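Artificial Flowers on Desks and Small Tables

Small pots of artificial flowers are popular in offices and home work rooms. They need no water and little light, but they do collect dust, and a pot in the wrong spot gets in the way. These tips come from readers and from our own desk.

Pick a pot that is rounded and slightly tapered. It is easy to lift with one hand, and a cream color goes with a light gray desk. Pale blue flowers and a butterfly or two are enough decoration for a pot this small.

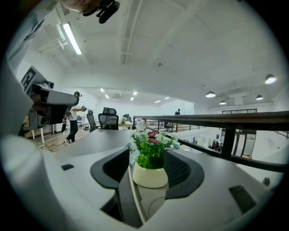
Page 13

Lift the pot by its sides. Pulling on the leaves loosens the stems from the base, and a butterfly on a thin wire will bend the first time it is caught by a sleeve.

Dust once a week with a dry, soft paintbrush. Work from the top down. Every 4 weeks, take the pot to a sink and wipe the leaves with a damp cloth. Gisela Figueroa uses an old makeup brush between the petals and says it does a better job than canned air.

Put a tray under any vase that shares a table with drinks. White flowers in a cream vase show coffee splashes quickly. Keep bottles together on the far side of the table, caps on, and leave the near side clear for work.
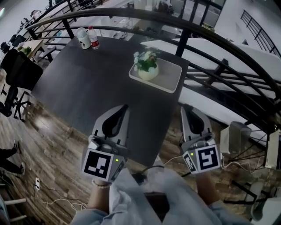
Tables Near a Staircase

Keep pots and bottles well back from a railing with open bars. A hand's width is too little. If the table is on wheels, lock them.

Bottles with a carrying handle should stand with the handle turned inward, where an elbow won't hook it.

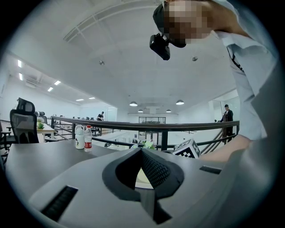
Felt pads under the tray stop it from sliding when someone leans across. Replace them when they flatten, usually after a year. Zohreh Dehghan cuts hers from leftover felt and glues them at the corners, 3 layers thick.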